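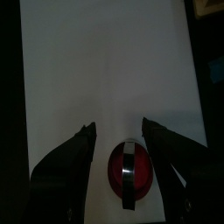 I've been lining my kitchen drawers with plain paper for 17 years now, and I still get a silly amount of pleasure out of a fresh one! Cut it a whisker short at the back so it doesn't ride up, and tuck a dried bay leaf underneath if pantry moths are a bother at your place (they certainly are at mine).
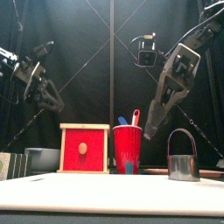 Tea stains on cups come away beautifully with a teaspoon of bicarb and a damp cloth, no scrubbing needed. Give it 4 minutes, have a biscuit, then rinse. I'd go gently on anything with a painted colour, mind you, and with a red cup like the one on the white tabletop I'd try a little patch near the base first. My friend Mamta swears by lemon juice and salt, which smells much nicer.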